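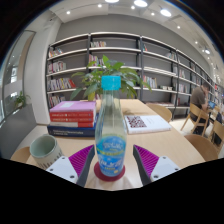 Skatik Hand-Held Demonstration Work
Progress report to Prolico
Prepared by Thắng Cù, Rollonberg
May 4, 2020

Summary

Collection of tabletop demonstrations continued through this reporting period, but we stopped for eight working days after finding a fault in the jaw-width reading on one of the hand-held grippers. The fault affected data only. Nobody was hurt and no equipment outside the gripper was damaged. Recording has started again with the repaired unit. The policy training run planned for this period has been moved to the next one.

Work done

We recorded 869 demonstrations before the stop. Most are bottle and cup tasks at the long table by the bookshelves: approach, grasp, lift, and put back on the coaster. The other items on the table stay out during recording so that the policy learns to work around them. The room remains in normal use while we record.

The fault

The problem came up when Najafi ran the first conversion of the recordings. In a batch of the bottle tasks, the logged jaw width kept shrinking after the fingers had already met the bottle. The video from the same moments had the fingers holding still. A policy trained on those numbers would be told to keep squeezing, and on the arm that means a crushed bottle or an overloaded finger motor.
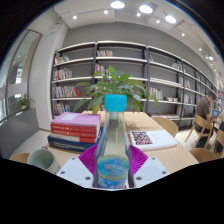

We compared the log against a set of steel gauge blocks and got a reading that was 3 mm too narrow at normal grip force. With light force the error almost went away. That pointed to something moving under load, and when we opened the gripper we found that the set screw on the width sensor shaft had backed out. The shaft could turn a little inside its collar each time the operator squeezed.

The screw had been fitted without thread locker. Our assembly sheet calls for it, but the step is on the second page and was missed when this unit was rebuilt in the winter. The daily startup check did not catch the fault. It only reads the width with the jaws fully open and fully closed on nothing, and both readings were inside the limit.

What we did

The set screw and collar were replaced and the new screw was locked. The second gripper was opened and checked too, and its screw was tight. We then recorded 30 test grasps with the repaired unit and compared each one with the gauge blocks. All were within tolerance.

Every recording made with the faulty unit since its rebuild has been marked and taken out of the training set. We looked at correcting the width values from the video. For grasps on clear plastic the finger edges are hard to track reliably, and we decided it was quicker to record those tasks again.

The bottle tasks are being repeated first, including the cases where the bottle starts tilted, and the cup tasks will follow.
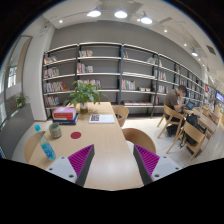
Changes to procedure

The startup check now includes a squeeze on a gauge block at normal force. It adds a few minutes to each session. The thread locker step has been moved to the first page of the assembly sheet and needs a signature. The conversion script stops with a warning if the logged width changes during a hold.

Effect on schedule and budget

Parts cost was small and came out of the existing spares line. The lost time is more serious. We expect to finish the repeat recordings before the end of May and start training after that. We are not asking for more money at this point. We do ask Prolico to accept the training results one reporting period later than agreed.

Open items

We still don't know how much the shaft moves over a long session. Najafi is logging gauge readings at the start and end of each one, and the figures will be in the next report.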